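Call for Participants: Psalm Reading and Writing Circle

Hi, and thanks for stopping by! I'm Florin Preda, and I've been leading small Bible reading groups for longer than I care to add up. This fall I'm putting together a new one, all online, and I'm looking for people to join me. The plan is to read the Psalms of Ascent (that's Psalms 120 to 134) slowly, out loud, and then write something of our own in response.

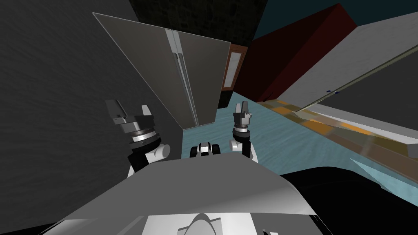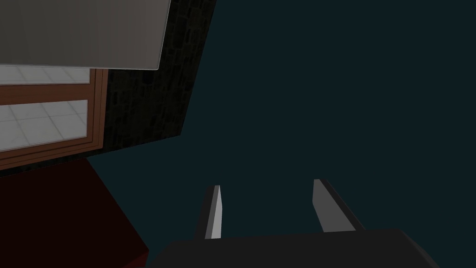
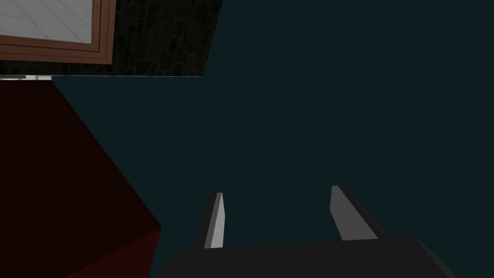
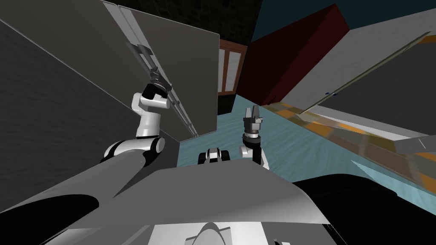 Simulated kitchen, four views

So, who am I looking for? Anybody who wants to spend time with these songs, really. You don't need Hebrew. You don't need to have been to seminary, and you don't need to belong to a church. Our last circle had a retired bus driver in it, two sisters who hadn't opened a Bible since they were kids, and a hospital chaplain who mostly listened. It was a wonderful mix and I miss them all terribly.

I have room for 28 people. We'll split into groups of 4 for most of the sharing, so if the bigger number scares you, please don't let it. You'll be with the same people the whole way through (unless somebody drops out and I have to shuffle things).

How it works

We meet by video every other week, in the evening, for an hour and a half. I open with a short prayer and then we read one psalm straight through, three times, with three different voices. The first time I ask everyone to close their books and just listen. After that we talk. I'll bring a little background on the pilgrims going up to Jerusalem for the feasts, and what we know and don't know about how these songs were used, but I try hard to keep that part under fifteen minutes. I get carried away, so feel free to wave at me!

Then you go to your small group and talk some more, and before the next meeting you write a page. It can be a prayer, a letter, a memory, a poem that rhymes or one that doesn't. One man in an earlier group wrote all of his as notes to his late father and I still think about them. Spelling doesn't matter to me one bit. Please write it yourself and keep it to one side of the paper, or on screen about the same length.

You read your page to your small group only. Nothing goes to the whole circle unless you say you want it to.

What I'm asking of you

Come to at least twelve of the fifteen meetings. I know life happens, people get sick, kids have recitals. But the small groups really do suffer when one chair is always empty, so if you already know that your winter is going to be a mess, maybe wait for the next round. I'm hoping to start another one in February.

Keep what you hear to yourself. People bring hard things to these psalms – Psalm 130 especially – and I need to know that you won't carry their stories out to your friends or your social media.

Be kind about differences. We've had Catholics, Baptists, Orthodox folks and several people who'd just say they're looking. I have my own convictions and I won't hide them, but I'm not going to argue you into them, and I'd ask you not to try it on your neighbor either. If you want a good debate about the dating of the psalter, email me afterward and I'll happily go on all night.

You'll also need a Bible, any translation you like. I actually prefer it when we have lots of different ones going, and some of our best conversations have started with somebody saying "wait, mine doesn't say that at all." A notebook too, if you like paper. And a computer or phone with a camera and a microphone that works.

What it costs

Nothing. A few people have asked if they can give something, and you can, but I don't keep a list and I won't bring it up in the meetings. Whatever comes in pays for the video account and for printing the booklet.

Oh, the booklet! At the end I collect one piece from everybody who wants to give one, and we make a small book out of them. You can sign your name, use initials or leave it off. Last time it came to 54 pages, and my mother-in-law has read it twice and has opinions on every piece in it.

How to apply

Send me an email with "Psalm circle" in the subject line and tell me:

your name and what you'd like to be called
which time zone you're in
one psalm, or even one line from a psalm, that has stuck with you (good or bad!)
anything that would make it easier for you to take part, like larger print or captions

Please don't send me a long testimony. A few lines is plenty, and I want to leave something for us to talk about when we meet. There's no test here. If more people write than I have room for, I'll go in the order the emails arrived and put the rest on a waiting list.

I'm taking names through the end of August 2024. I answer everything myself, in the evenings after work, so it might be three or four days before you hear back. If a week goes by, check your spam folder and then write to me again. I won't be annoyed.

A couple of things people have asked already

Can married couples join together? Sure, but I'll put you in separate small groups. Most couples grumble at first and then thank me.

Can I bring my teenager? Sixteen and up, yes, as long as it's their idea and not yours.

Do I have to pray out loud? No. You can pass any time, on anything, and you don't have to say why.

Will the meetings be recorded? No, not any of them. If you miss one, I'll send you my notes and the psalm we read, and your small group can fill you in on the rest.

If you know someone who'd like this, please pass it along. I look forward to hearing from you!

Florin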